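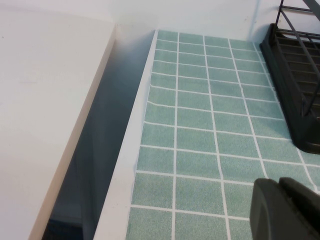
**What is a worktop upstand?**

A short strip fixed to the wall along the back of a kitchen worktop. It covers the joint between the two and keeps water from running down behind the cupboards.

## Upstand (kitchens)

An **upstand** is a low vertical strip at the back or side of a work surface. Most are between 70 and 150 mm high, with 100 mm the usual size in British kitchens. It is shorter than a splashback, which covers more of the wall and is often fitted behind the hob.

### Materials

Upstands are sold in laminate, solid wood, quartz, granite and acrylic. They are often cut from the same material as the worktop. Laminate ones normally have a chipboard or MDF core, and any cut end must be sealed or it will swell. Stone upstands are heavier and are usually ordered with the worktop from one supplier.

### Fitting

The worktop goes in first. The upstand is then stuck to the wall with grab adhesive, and a bead of silicone is run along the bottom edge. Old plaster is seldom flat, so longer pieces may need packing or a little scribing. At inside corners the strips are either butted or mitred. Sockets are generally set well above the strip.

### History

Raised edges were common on stone sinks and dairy shelves long before fitted kitchens. Separate strips came in with mass-made worktops. The joinery firm Czerwiński sold a 118 mm beech upstand for several years, and its rival Walon made a laminate one in lengths of up to 700 mm for small flats. Bronisława Makowska's guide to kitchen joinery treats both as forms of skirting, a view disputed by Bartosz Adamczyk, who groups them with window boards.

### See also

- Splashback
- Skirting board
- Scribing (carpentry)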